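3.2 Sampling of household furniture surfaces

The survey covered homes in two districts of Daltunholm, Drornness and Leketero. Households were approached by letter in May, and those that replied were visited once by one of the two authors. We asked each household which table was used most often for meals, and limited our questions to that table. Garden furniture and folding tables were left out.

The interview had 16 questions. The first part dealt with how the table was bought or handed down, the second with how it was cleaned, and the third with damage and repair. Answers were written down by hand and typed up the same evening. Where two people in a household disagreed, both answers were kept and the household was coded as mixed. Vieira coded the full set and Villalobos coded 100 answers a second time. They differed on seven, all of them in the repair section, and the wording of that code was changed before the analysis was run.

Age was the hardest thing to establish. Few owners had a receipt, and inherited tables were often dated by a family event such as a wedding or a house move. We accepted these dates when a second person in the home gave the same one. Otherwise the table was entered as undated and dropped from the comparison in Section 4.

Surface type was recorded under three headings: solid wood, veneer and other. Owners often said "solid" when they meant heavy, so we did not rely on their word alone and looked at the edge and the underside where we could. Pale veneers (Figure 2) were entered separately from dark ones, as earlier work on cleaning habits suggests that people wipe dark tables more often.
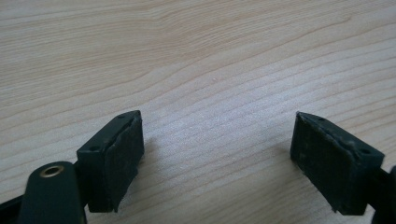 Figure 2. Pale veneer tabletop with curving grain.

Cleaning products were grouped by type and brand names were not kept. Many households used washing-up liquid for everything and kept a polish for visitors. Oil was mentioned mainly by owners who had sanded a table themselves. We did not ask how much was spent on products, which in hindsight would have helped with the cost estimates in Section 5.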